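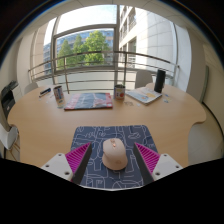

2 September 2018

Desk day! Spent the whole of it on the table by the big window and I'm very pleased with how the mouse end of things is coming together.

The navy pad stays. I went back and forth on it in June (the Gavthorpe sample was softer underfoot, so to speak, but it curled at the corners after three weeks) and the line drawings have grown on me - loops and blocky bits and scribbles, pale on dark, busy enough to be fun and quiet enough that the pointer doesn't care. Rounded corners too, so it sits nicely with the rounded corners on the table. Small thing, makes me happy every time I sit down.

Pink-beige mouse on it. Love the colour, love the coppery wheel. Wheel clicks are lighter than on the Stokum one and I stopped noticing them after ten minutes or so. The left side scoops in where the thumb goes and then flares out again at the base, and my thumb found it straight off. Lefties in the group: please try it and write underneath what you think, I suspect you'll grumble.

Tracking notes:

- slow circles on the pad, no skips
- fast swipes, one skip near the edge, couldn't get it to do it again
- same swipes on bare wood, jittery going across the grain, fine going with it
- pad turned 90 degrees, no change

So the grain thing is real and it's the table, which I'd half guessed. Would like to redo the bare wood run on the Sarpong bench before anyone quotes me.

Pad is 230 mm front to back by my tape. I'd been writing 240 everywhere, so fix that in the Arevum sheet.

Light: the window is glorious but after lunch I get glare off anything glossy lying further back on the table. Shifted my chair twice. A blind would sort it, though I'd be sad to lose the view. Maybe just keep shiny stuff off the far half in the afternoon.

Wiped the pad with a barely damp cloth at the end. Pale lines look the same as before, no colour on the cloth. Will do it 10 more times over the next while and keep a tally on the back page.

To do: felt feet, spare set is in drawer 23. Longer cable for the lamp. Ask about the blind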